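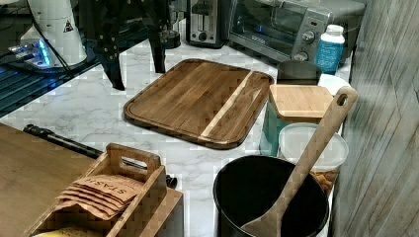
gunnlake replied: Mineral oil is fine, but you have to let it soak overnight and wipe off what's left. If the board feels sticky the next day you put on too much. I would not bother with the expensive creams.

Category: Kitchen & Table > Wood Care
23 comments

pinehollow
I asked in the first place because my old board went gray and fuzzy after a winter of heavy use. The new one is walnut colored with a lighter strip in it and I would like to keep it looking decent. I have a bottle of plain mineral oil from the drugstore and a tin of Mitavo board wax that came as a gift. Do I use one, the other or both?

gunnlake
Both. Oil first, wax the next day. Wax by itself sits on the surface and wears off in a couple of weeks.

tworivers_k
I disagree about the wax. I've had the same maple board for 12 years and it has never seen wax. Oil once a month, wash by hand, dry it standing on edge. Wax fills up the juice groove and turns white in there, and then you are picking it out with a toothpick.

gunnlake
It only does that if you lay it on thick. Warm the tin in a bowl of hot water and use a rag, not your fingers.

tworivers_k
Or skip it and save yourself the bowl of hot water.

saltmarsh
Has anyone tried tung oil? The man at the hardware store in Coltlow told me it lasts longer than mineral oil because it cures hard. I bought a can in May and still have not opened it.

oldbenchdog
Pure tung oil is good but read the can. A lot of what is sold as "tung oil finish" is varnish and thinner with very little tung oil in it. The pure stuff needs thin coats and a long wait between them. Figure on a few weeks before you cut food on it. People with nut allergies in the house should ask their doctor first. For a board that gets used every day I don't think it's worth being without it that long.

saltmarsh
Mine says "finish" on the label. Back it goes.

pinehollow
OK, oil first then. I'm clearing a spot for the board tonight. It has been living flat on the counter with the toaster pushed up against it and crumbs get under the edge.
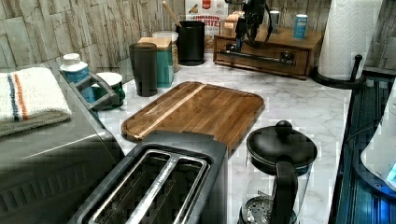

How often should a new board be oiled in the first month? Once a week for four weeks, then monthly, or whenever water stops beading on it.

tworivers_k
Weekly is right for a new one. Do the underside too. If you only oil the top, the two faces take up moisture at different rates and the board cups. I ruined one that way, it rocked like a boat.

hensandchicks
Can a cupped board be saved? Mine has a gap you can slide a pencil under.

oldbenchdog
Sometimes. Lay it hump side up on a damp towel and leave it overnight, then stand it on edge to dry slowly. If it comes back flat, oil both sides right away. If it doesn't, it needs planing. Nistance Woodworks will run a board through their drum sander if you call ahead, but ask if they take ones with a groove. You lose some of the groove every time.

hensandchicks
Thanks. Trying the towel on Friday.

gunnlake
For sanding out fuzz at home, 120 grit then 220, always along the grain. Wet it, let it dry, and hit it again with the 220. The second pass is what keeps it smooth after washing.

saltmarsh
What about smell? Mine has had onion in it since Thanksgiving.

tworivers_k
Coarse salt and half a lemon, scrub, rinse, dry on edge. Then oil, as the lemon strips it. Or keep one side for onions and mark it.

gunnlake
Baking soda paste works better than lemon for onion.

tworivers_k
We can argue about that one too if you want.

pinehollow
First coat is on, both sides and the edges. Used more oil than I expected on the end grain. Will wipe it down in the morning and report back on the wax question.

2 people are following this thread · Share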